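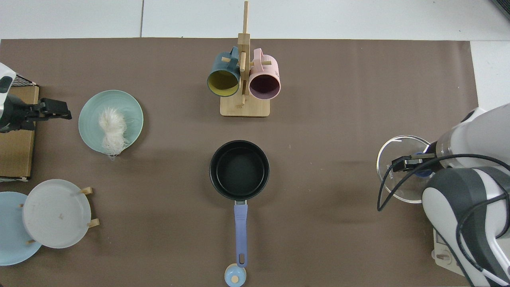 How do you get tea stains out of the inside of a mug?

Baking soda and a damp cloth will take care of nearly all of them. Put a spoonful of soda in the mug, add just enough water to make a paste, rub it around with your fingers or a soft cloth, and rinse. If the stain has been building up for a long time, let the paste sit overnight and try again in the morning before you reach for anything stronger.

I've been answering that question for years, first for my sister, then for the people at the tea shop where I used to work weekends, and now for anyone who writes to me through this page. It seemed like time to put the whole routine in one place, with all the little side roads I usually wander down when somebody gets me talking about it.

What the stain is

Tea is full of tannins, the same stuff that makes your mouth feel dry after a strong cup. They cling to the inside of a mug, and hard water helps them cling even more. Every time a mug sits on your desk with half an inch of cold tea in the bottom (I'm as guilty as anyone), you add another thin coat. Coffee does much the same thing, though in my house tea is the worse of the two by a long way.

What you'll need

Baking soda, the plain kind from the grocery store
A soft cloth or the soft side of a sponge
White vinegar or a little citric acid, for mineral crust
An old toothbrush for the spot where the handle joins
Dish soap

The basic cleaning

Start by washing the mug the ordinary way with dish soap and warm water. Soap won't lift the brown ring, but it does take off any grease or milk, and the soda works so much better on a clean surface. Pour out the water but don't dry the mug.

Stir up a paste of 2 spoonfuls of baking soda to one of water. You want it thick enough to stay put on the side. Smear it over the stained part and rub in small circles, pressing lightly, and turn the mug as you go. Most of the color should come away on the cloth. Rinse well, look at it under a good light, and go over any patches that are left.

Then do the rim and the handle, which people forget! The toothbrush gets right into that corner under the handle where the drips collect.

When there's a crust as well

If the inside feels rough even after the brown is gone, that's probably mineral scale from your water. Heat some vinegar and water in equal parts until it's warm, pour it in up to the rim, and leave it for an hour or so. Dump it out and wash again with soap. Please don't use vinegar on a mug with a painted metal rim – the gold or silver band can dull, and there's no bringing it back.

Mwanahawa Athumani wrote to me in September to say she uses citric acid instead, a small spoonful in hot water, and that her kitchen smells a good deal nicer for it. I've since switched over myself. Just don't mix it with the baking soda, as they cancel each other out and all you get is a lot of fizz.

Things I'd stay away from

Steel wool is the big one. It will take the stain off in seconds and leave gray marks or fine scratches behind, and then the next stain has something to hold on to. I'd also skip chlorine bleach. It works, but it needs so much rinsing that I'm never quite easy about drinking from the mug afterward, and if the glaze is crackled the bleach can get down into the cracks.

Crackled glaze deserves a word of its own. My favorite mug is an old Brandlow with fine lines all through the inside, and some of those lines are brown for good. I've soaked it overnight more times than I care to admit. These days I keep pencils in it and drink my tea from something else.

Keeping them clean

Rinse the mug as soon as you finish – a quick swirl under the tap does more than any amount of scrubbing later on. If you drink the same kind of tea all day in the same mug, give it the soda treatment once a week or so, when it only takes a minute. And let mugs dry all the way before you stack them or shut them in a cupboard, or they pick up that stale smell.

If you have a stain that won't budge, write and tell me what the mug is made of and what you've already tried. Travel mugs with a steel lining need a different method, and I'm still working on that page.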